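Our Salem office has 31 lines in next year's equipment plan, and the one I keep circling is the Prekberg robot. The quote covers the machine and 3 years of service. It leaves out training, spare parts and the hours our own people will lose to setup.

Cullivance wants us to trust the simulator and sign by July. I'm not there yet. 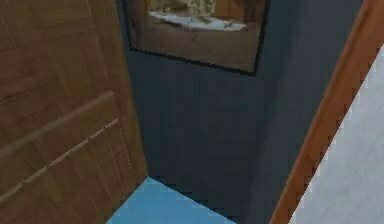
A simulated room never sends you a repair bill. I'd rent one unit first, put it to work on a Saturday, and write down every stop – then we can argue about buying 23.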